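# The Bed Is the Best Table in the House

*Putting away winter coats takes an afternoon, and most of it happens in the bedroom*

Adoración Vidal does not own an ironing board. When the quilted coats have to be folded for the summer, she strips the top layers of the bed back toward the headboard, smooths out what is left and works there, standing up, with the radio on in the next room.

She learned it from her mother, who took in alterations in Trirnesham and had one room to do it in. A bed is wide, she says, and a coat with its arms out is wider than people expect. Kitchen tables leave the sleeves hanging. Floors are hard on the knees, and there is always grit.

We spent a morning on the subject of padded clothes and where they go between seasons. Vidal had strong views. So did Hicham El Sherbiny, who ran the coat counter at a dry cleaner called Sandhu for many years and is now retired.

Both of them start in the same place, by getting the bedding out of the way without taking it off the bed. The comforter is folded lengthwise and pushed up against the pillows, where it stays puffed and clean and can be pulled down again in one move. Vidal does the quilted things one at a time.

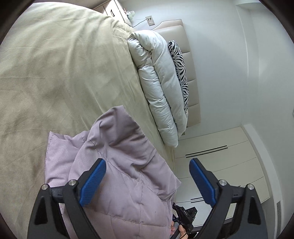

El Sherbiny's first rule is to empty the pockets, and his second is to do it again. At Sandhu he kept a jar for what came out. The best find was a house key that had been reported lost the November before, inside a lining, where it had gone through a hole the size of a dime.

After the pockets come the closures. He wants every button and zipper done up before a coat is folded. A coat left open slides apart inside the bag, and the front edges pick up creases that take days to fall out. Vidal agrees about zippers but is less strict about buttons. She does the ones at the collar and lets the rest go if she is in a hurry.

The two of them have never met, and they part ways on how to fold. El Sherbiny lays the coat face down, brings both sleeves across the back and folds it up from the hem in thirds. Vidal keeps it face up the whole time so she can watch the collar. She thinks a gathered or ruffled collar is the first thing to go flat, and that once it goes flat the whole coat looks old.

She also checks the stitching while the coat is lying there. On quilted nylon, the lines between the channels are where the filling gets out. A loose thread is worth five minutes with a needle in July. By winter it will be a small cloud of fluff on a black sweater.

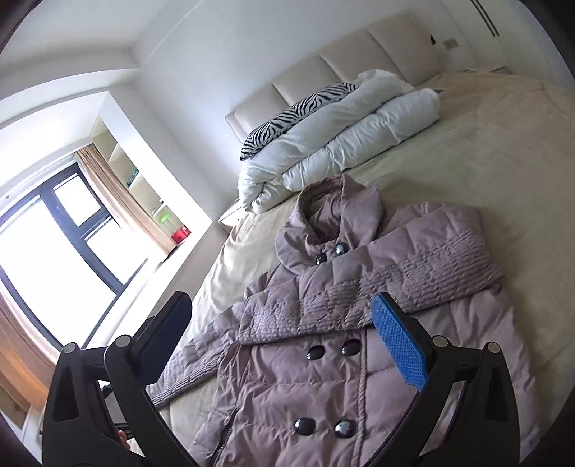
Sleeves are the slow part. Vidal pulls them straight out to the sides first, then presses the air toward the cuffs with the flat of her hand. Ribbed or shirred fabric springs back, so she does it twice. She does not sit on the coat. Her sister does, and they have argued over it.

Bags are another argument. Covadonga Goicoechea sells storage goods at Doslow, a housewares shop, and she told us that vacuum bags are what most customers ask for. Her own coats go in cotton ones. Vacuum bags save a great deal of space, she said, but a coat that has been squeezed for months needs a long rest on a hanger before it looks right. She suggests up to 3 coats in a large cotton bag, with the heaviest at the bottom.

Vidal uses old pillowcases, and she writes on a strip of masking tape what is in each one -- color, length, whose it is. The tape goes on the closed end so it can be read from the front of the shelf.

Blankets and light quilted pieces go in last, on top, where they can be reached on a cool night. Then the comforter comes back down, the duvet gets a shake, and the bed is a bed again. She had the kettle on before the last pillowcase was up on the shelf.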